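We use cookies to improve your visit. Accept | Settings

The planner at Udari began as a weekend script, and its author still talks about it fondly, the way people talk about an old car. "It had 187 lines and one good idea," she says over a second pot of tea. The idea was to let the arm change its mind halfway through a reach – replanning every 100 milliseconds, whether it needed to or not.

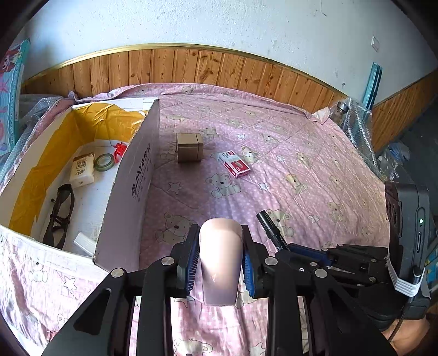

Perception was the harder half, she says, and it took most of the spring. "Edges are what we fight over." Her segmenter does well on plain tabletops and much less well on fabric like a sheet covered in stars and teddy bears, with a glossy pink cup held over it. "A highlight on a rim, a printed bear – the model has to learn which one matters." Version 10 is due in June.

© Udari Journal | Contact | Back to top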